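How to Oil a Butcher-Block Board Without Ruining Your Weekend

Last updated 12/5/18
Reading time: 5 minutes

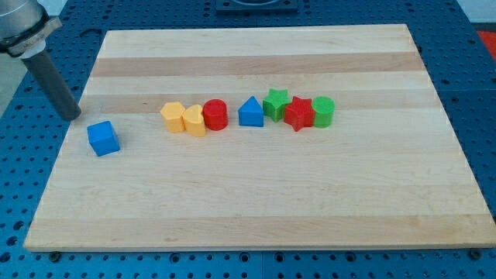 Most people start thinking about board oil the day their board begins to look like driftwood. I started after my second one split, a nice thick Jetwood I'd had for years and had treated about as kindly as a doormat. A board glued up from long strips wants a drink now and then, and it will let you know when it's thirsty, if you know where to look. Check the pale strips first. With a board like this one, cream wood alternating with honey-tan and a couple of darker bands toward the back, the dark strips will go on looking respectable long after the light ones have turned chalky. A flat, matte surface on its own tells you very little. Drip a little water on it. If the water beads up, put the oil away and go do something fun. If it sinks in and leaves a dark spot, keep reading.

What you need

Food-grade mineral oil. The drugstore kind is fine. I used to buy Tirkano board oil in the fancy bottle until I read the label, which said mineral oil.
Two old T-shirts you no longer have feelings about.
Sandpaper, 220 grit.
Coarse salt and half a lemon, if the board smells like its past.
Board wax, optional. I use Fimel. It smells faintly of crayons and I've made my peace with that.

Do not use olive oil. I know it's right there on the counter. It goes rancid, and then so does everything you slice on top of it.

Step 1. Clean it

Salt on the board, lemon on the salt, scrub. Rinse with warm water and wipe it down right away. If you own a dishwasher, please keep the board out of it. That's how I lost the first one, and we don't talk about it at dinner.

Step 2. Let it dry

Stand it on edge overnight. Overnight means overnight. I have tried "a couple of hours by the open window" and got a cloudy patch that hung around until May.

Step 3. Sand, but calm down

Go with the strips, end to end, never across. Light pressure. You're knocking off fuzz, and the knife scars can stay. Run the paper along the front edge too, where bare wood shows and soaks up everything you spill. Wipe the dust off with a barely damp shirt and give it another 11 minutes or so of your patience before you touch the oil.

Step 4. Oil

Pour a puddle in the middle, bigger than seems decent, and push it outward with the other shirt. Do the top, the bottom and all the edges. My neighbor Kanini Ondieki only ever did the top of hers, and it now rocks like a small boat whenever she chops an onion.

Leave it for a few hours. Wipe off whatever is still sitting on the surface. If it soaked up every drop, do it again.

Step 5. Wax, if you're that kind of person

Thin coat, rub it in, let it haze, buff. You'll be tempted to use more. More gets you a sticky board with toast crumbs set in it forever.

How often?

Once a month if you cook a lot. When you remember, if you're me. New boards want it weekly for the first month, which is plenty of time to regret not buying the plastic one.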